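Call for participants: teaching a robot arm by remote control

Reference: Levo study, second round
Issued: November 5, 2019

The Nartey Institute invites applications from adults who wish to take part in a paid study on how people show a robot a task. The study forms part of the Levo project and is led by Getachew Gashaw. Sessions will be held at the Institute's Grarnlow site until the end of May.

No knowledge of robots, computing or engineering is required. The project is concerned with the way in which people with ordinary experience guide a machine, and applications from those who have never handled such equipment are particularly welcome.

What the work involves

Participants will sit at a desk beside the work table and steer a robot arm by means of a hand-held controller. The arm carries a single rod in place of a hand and can therefore push objects but cannot pick them up. At the start of each turn, the participant will be given a short written instruction, such as "move the green star next to the red cylinder" or "bring the yellow block towards the middle of the board", and will guide the rod until the instruction has been carried out or the time allowed has passed. 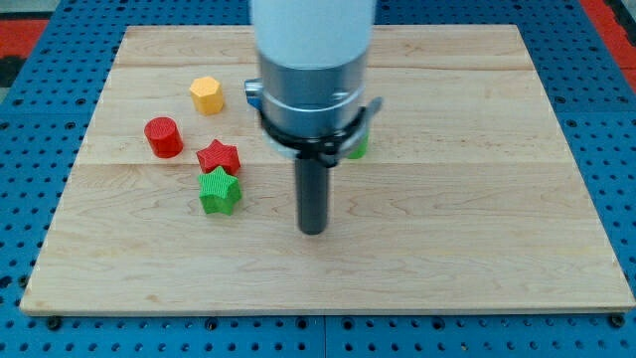
The movements of the arm and the written instruction are stored together for each turn. They will be used to train control software which is intended to carry out the same kind of instruction without a person at the controls. Turns that go wrong are kept as well, and participants are not marked on speed or neatness. A member of staff will be present throughout and will reset the blocks between turns.

In the final session, participants will also be asked to watch the arm working under the software and to correct it by taking over the controller when they judge that it has gone astray.

Who may apply

Applicants must:
- be aged 18 or over;
- be able to read short instructions in English;
- be able to tell red, green and yellow apart, with glasses or lenses if worn;
- be able to use a hand-held controller with either hand;
- be free to attend all 4 sessions.

Employees of Skoretti, which supplies the controllers, may not take part. Persons who attended the first round may apply again.

Time and payment

Each session lasts 2 hours, including a break. Participants will receive £100 on completing the full set of sessions. Those who withdraw early will be paid for the sessions they have attended and need not give a reason. Travel costs within Grarnlow will be refunded against receipts.

Personal data

Names and contact details are held apart from the recordings of the arm and are deleted when the study closes. No recording is made of participants' faces or voices. A full information sheet and consent form will be sent before the first session.

How to apply

Application forms may be obtained from the reception desk at the Grarnlow site or requested in writing from the Levo project office. Applicants should state the times at which they are normally available and any access needs. The project office will reply within 7 working days of receiving a completed form.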